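FOR IMMEDIATE RELEASE

Lerkine Produce Exchange to Hand Out Mixed Bags in Holton This August

HOLTON - The Lerkine Produce Exchange will give away 3000 bags of mixed fruit and vegetables in Holton during August. Pickup is every Thursday from 4 p.m. to 7 p.m. at the Koyama Street hall. There is no charge and no sign-up.

Share 41 | Comments 6

The Exchange has run a summer giveaway before, but in past years produce was set out in open crates and people filled their own sacks. Soft fruit at the bottom of the crates was often bruised by the end of the evening. This year everything will be packed ahead of time in clear zip-top bags, so that households can see what they are getting and carry it home without a box. 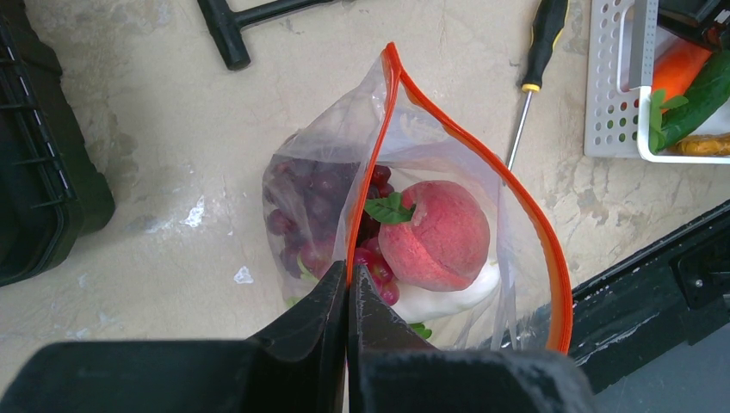

Grapes and a peach in a clear bag with an orange zipper seal.

Each bag holds a mix of fruit and vegetables. The mix will change from week to week with what growers send in. Grapes and peaches are expected through the month. Bags are packed for a household of one or two people, and larger households may take more than one.

The first Thursday will have 600 bags. The second will also have 600. The remaining bags will be divided over the later pickup evenings once the Exchange knows how many people are coming. If bags run out before 7 p.m., the hall will post a notice on the front door and those still in line will get a ticket for early pickup the following week.

The Exchange chose a zip-top bag after trying paper sacks, which tore at the fold when fruit was damp. The zip-top bags can be closed again after some of the food has been taken out, and they can be washed and reused. Clean bags may be returned in the bin by the side entrance.

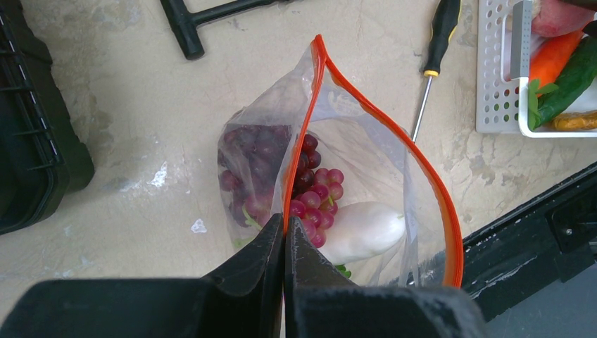 What Goes in the Bag

Growers in the Urow valley supply most of the fruit. Vegetables come from market gardens closer to Holton and will include some that shoppers may not see often at the store, such as white eggplant. A printed sheet with cooking directions will be available at the hall for anyone who wants one.

Packers are asked to put firm vegetables in first and grapes beside them in a bunch, with the stems left on. Peaches go in last and should have room around them. A peach that is soft at the seam is set aside for the kitchen, where it is used the same day.
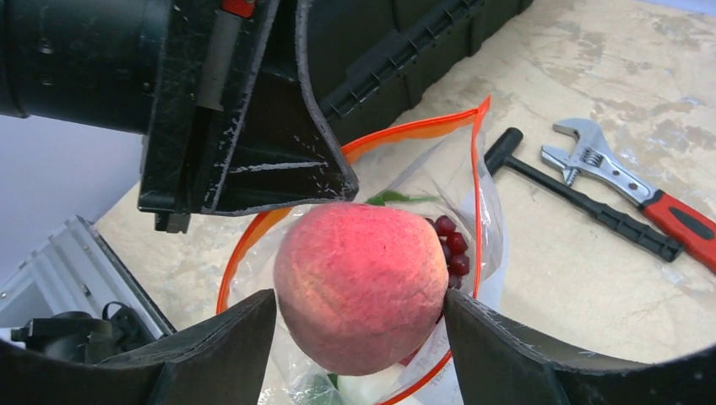
Peaches in the bags will be ripe or close to it. The Exchange suggests eating them within two days or keeping them in the refrigerator. Grapes should be rinsed just before they are eaten, and any leaves or bits of stem can be picked off then. White eggplant keeps best in a cool place and can be cooked in the same way as the purple kind.

Produce is not washed before packing. People with food allergies should look through the bag before leaving and may ask for a different one at the table.

Parking at the Koyama Street hall is limited. The lot behind the library is open to the public after 5 p.m. and is a short walk away. The hall entrance is level with the sidewalk, and chairs will be set out along the line.
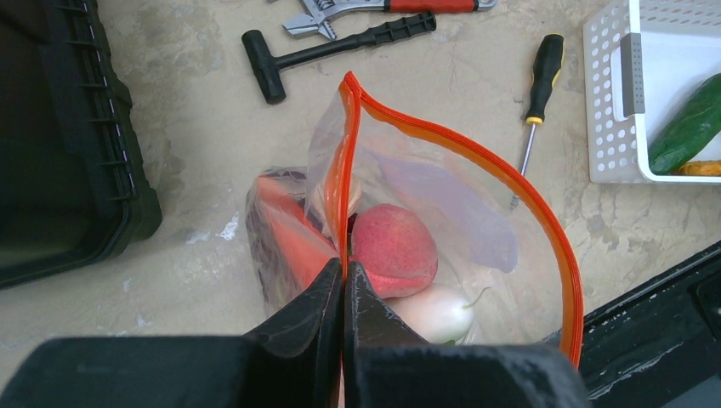

Lerkine Bulletin, Summer Issue, p. 3

Residents who cannot come in person may send someone else to pick up a bag for them. A note is not needed. The Exchange will also drop off 800 of the August bags at senior housing in Holton, and building managers will post the delivery times in their lobbies.

Growers with extra fruit or vegetables may bring them to the back door of the hall on pickup days before noon. Produce should be clean of heavy soil and sorted by kind. The Exchange can lend crates and will return growers' own crates the same afternoon.

Questions may be left with the front desk at the Koyama Street hall during regular hours.

###

Share 41 | Comments 6 | Print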